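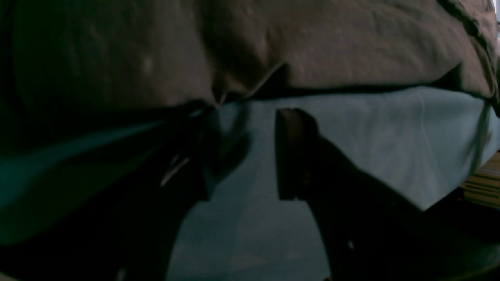

Folding a T-shirt is wasted effort, according to one reader from Lolloston, as it only creases again in the drawer. I disagree. A shirt folded flat takes 2 minutes at most and keeps its shape at the hem, where a heap of cloth never does.

My own rule is plain. Sleeves go in first, then the sides, then the body in half.
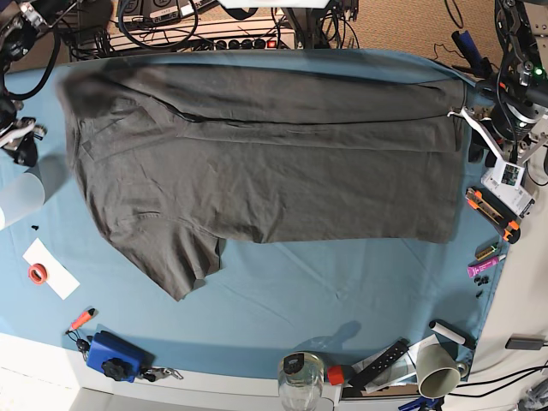
A grey T-shirt is the most forgiving - it hides the small creases near the armpit. Brown cloth needs a firmer hand. I have almost 49 shirts and fold every one, and I shall still be doing it in March.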